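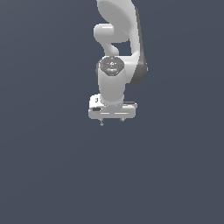
## What's new in Enden: the die-turning planner

Hi again from the sim corner! I've spent most of October inside Enden, our little grasp planner, trying to get it to turn a die to whichever face you ask for. It sounds like a toy (fine, it is a toy), but a die is a lovely test for control code. You can read which way it's facing from the pips, and if your rotation math has a sign flipped you find out right away.

The big change this month is how the planner thinks about the wrist. It used to pick a grasp first and then ask the arm to get there, and the arm would quite often say no thanks. Now it checks the last joint before it commits, so those grasps get tossed out early. Ermira Dimitriou wrote the check and I wrote the bug in it, which took me two evenings to find. I had mixed up the hand frame and the fingertip frame. Embarrassing!

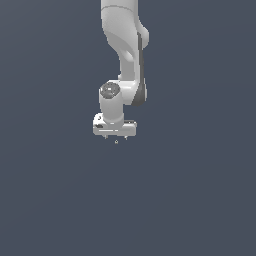 Scale has been my other headache. Our camera presets in Tratulix were set up for looking at the whole arm, and they're great for spotting a weird elbow, but they're no help at all with small parts. From back there the thing under the fingers is just a pale speck sitting below the hand, a bit nearer the right finger, and good luck telling which way it's turned. So I've added a close preset that follows the fingertips, and you can flip between the two with one key. Mirsad Vukčević wants a third one from the side. I've told him he can write it.

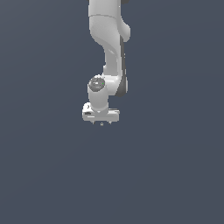
*Wide preset in Tratulix: hand level, fingers down, nothing in the grip.*

We ran the new planner on 597 random start poses overnight, and I've been going through the failures with a large coffee. Most of them are the same story: the planner asks for a grip right on a rounded corner, where the contact model gets jumpy.
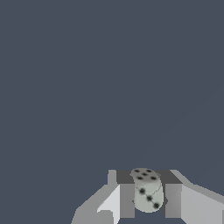
I tried smoothing the contact normals and that calmed things down, though it made each step slower, so it's behind a flag for now. With a five on the upper face and a three toward the camera, the pose reader has plenty to go on. The collision mesh is another matter, and I'd like to rebuild it before we touch the solver again.

If you want to play with it, pull the Enden branch called Shehu and run the six demo poses first. Please send me your ugliest failures!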